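Consumer Corner | Phones & Privacy
By Eckhard Buschmann
April

Print this story | E-mail this story

My phone buzzed at dinner on Saturday with a text telling me I owed $2 on a package. Two dollars! I hadn't ordered anything, but I'll admit my thumb was halfway to the link before my wife asked what I was doing.

If you live in Tistmont you've probably had the same one. The message claims to come from Leltico, the delivery outfit with the depot out past the fairgrounds, and it says your parcel is on hold until you pay a small redelivery fee. I called Leltico on Monday (20 minutes on hold, thanks very much) and the woman who picked up told me they don't charge for redelivery and don't text anybody about money. She'd taken 27 calls on it that morning alone.

The $2 is bait, of course. What they want is your card number, and the page behind the link asks for that plus the little code on the back and your date of birth. A neighbor of mine on Enport Street filled in the whole thing and found two charges on her card the next day, both from stores she'd never heard of. Her bank took them off and sent her a new card, but she had to go through every automatic payment she has and change it.

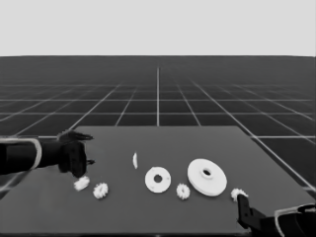 White mechanical parts on a gray tabletop, in a computer rendering.

So what do you do with these? Don't tap the link, and don't write back, not even "STOP," as that only lets them know there's a live person on your number. You can forward the text to 7726, which spells SPAM on the keypad and goes to your wireless company. Then delete it. If you really are waiting on a package, type the delivery company's address in yourself and look it up with your tracking number.

And if you already paid, call the number on the back of your card tonight, before you do anything else. I've had 25 e-mails from readers about this already, and a few of you waited all weekend because you felt silly. Please don't! I nearly fell for it myself over a plate of meatloaf.

Print this story | E-mail this story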